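Notizbuch Werkstatt, Projekt Gedley
5. Juli 2026

Thema Aufräumen auf dem Bett, zweiter Durchgang mit Shobha. Frage ist immer noch dieselbe: kann eine Maschine sowas schon allein. Kurz: Teile davon.

Stand von vorher - Policy Clirel auf dem Arm, feste Unterlage, 30 Versuche mit Karten und Schachteln, 21 sauber. Rest meist beim Anheben verloren. Auf dem Tisch also ganz ok. Auf Decken bisher nur 5 Versuche, 4 davon abgebrochen. Weicher Untergrund gibt nach, Finger drückt sich rein statt unter die Kante zu kommen. Halyna meint, Kraftgrenze zu hoch. Glaub ich nur halb. Eher die Anfahrt, zu steil.

Heute deshalb alles von Hand geführt, Bett mit Plüschdecke, dazu Kiste mit Kleinkram. Folie, Karten, Socken, Kamm, Uhr. Folie macht mir am meisten Sorgen, Reflexe. Socken greifen sich gut, wenn man eine Falte erwischt, aber wo die Socke dann aufhört, weiss der Planer nicht. Nachher mit Nair reden wegen Segmentierung.
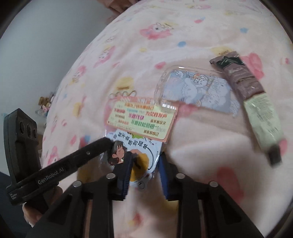 Oben Karte in Folie an der Kante, unten Stoff in der Kiste

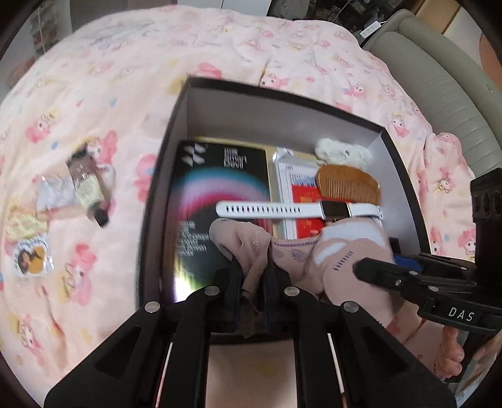

Warum nicht einfach einen Sauggreifer nehmen?
Für glatte Schachteln würde er reichen, bei Stoff zieht er Luft und bei knittriger Folie hält er schlecht. Wechseln mitten in der Aufgabe kostet mehr Zeit als es bringt, also bleiben wir bei zwei Fingern.

Weiter. Reihenfolge ist auch so ein Thema. Ein Mensch nimmt erst die Uhr weg, dann den Kram drunter, denkt nicht drüber nach. Clirel nimmt was am nächsten liegt und zieht den Rest mit. In Sendthorpe haben sie das mit einer festen Liste gelöst, hilft aber nur solange keiner was Neues in die Kiste legt. Will ich nicht nachbauen.

Zu tun:
- Anfahrwinkel flacher, nochmal auf Decke
- Kraftgrenze trotzdem runter, dann ist Halyna zufireden
- Socken einzeln und als Haufen, getrennt auswerten
- Shobha schaut die Labels durch, "Karte" und "Verpackung" gehen durcheinander
- Fingerbeläge prüfen, Ersatz bestelen

Demo im November: Tisch ja, Bett würd ich nicht versprechen.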